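[gripper-rigs] Re: left/right poses swapping after tracking loss

From: Aqeel Bukhari
Date: Nov 12, 2021
To: gripper-rigs list
Subject: Re: [gripper-rigs] left/right poses swapping after tracking loss

The Enache group wrote:

> We run hand-held gripper pairs with the Mostel logger, one camera
> per gripper. Since moving to the April build we get episodes where
> the pose of one hand jumps by most of a room length and then stays
> there. No error in the log. Gripper width looks fine throughout.
> Has anyone seen this, and is it calibration? We have redone the
> intrinsics twice with no change.

Yes, same build. It is not calibration. We went through 2,231 episodes at Civillow and found 40 with the jump. Intrinsics were identical before and after in every one of them.

What happens in our case: the tracker loses the map for a short time, relocalizes, and picks the wrong keyframe. The April build accepts a relocalization on a much lower inlier count than the one before it, and it writes the new pose with the status flag still set to OK. That is why your log is clean. Gripper width comes from the finger tags, which do not depend on the map, so it carries on as normal.

Rooms with a lot of repeated or washed-out structure are the worst for us. Blinds, frosted glass, plain white walls and a bright window all leave few usable corners, and the fisheye gives a good part of its view to the ceiling. The other gripper makes it worse. Its marker is a high-contrast square that moves independently of the room, and if it is not masked the tracker will take features from it.

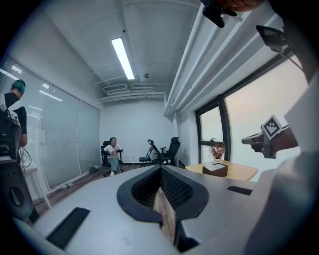 What we changed, in order:

1. Mask the other gripper. Detect its marker in each image, grow the box by 80 pixels on every side, and drop all features inside it before tracking. A fixed mask covers your own gripper body but does nothing for the second one.

2. Raise the relocalization threshold back to the old value. In the Mostel config this is reloc_min_inliers. Check the running value in the startup printout; the build ignores the key without a warning if it sits in the wrong section.

3. Reject on speed. Any pose step faster than a hand can move marks the episode as failed from that point on. Do not interpolate across it. We did at first, and the result was a smooth path straight through a table, which the replay arm tried to follow. The force limit stopped it. One finger mount cracked.

4. Map the room again whenever furniture moves. Chairs count.

With steps 1 and 2 in place we recorded 244 new episodes and had one jump, which step 3 caught. I have not separated the effect of 1 from that of 2.

Two things I can't answer. The Uvia fork has its own relocalization code and I have not read it. I also don't know if the subject line is right for your data: we never saw a true left/right swap, only one hand going to a wrong place. If both hands trade poses in the same step, check the device order at startup first.

Can you post the pose file and the startup printout from one bad episode? The video is not needed.

Until you have a speed check in place I would not replay any of the April data on an arm.

Aqeel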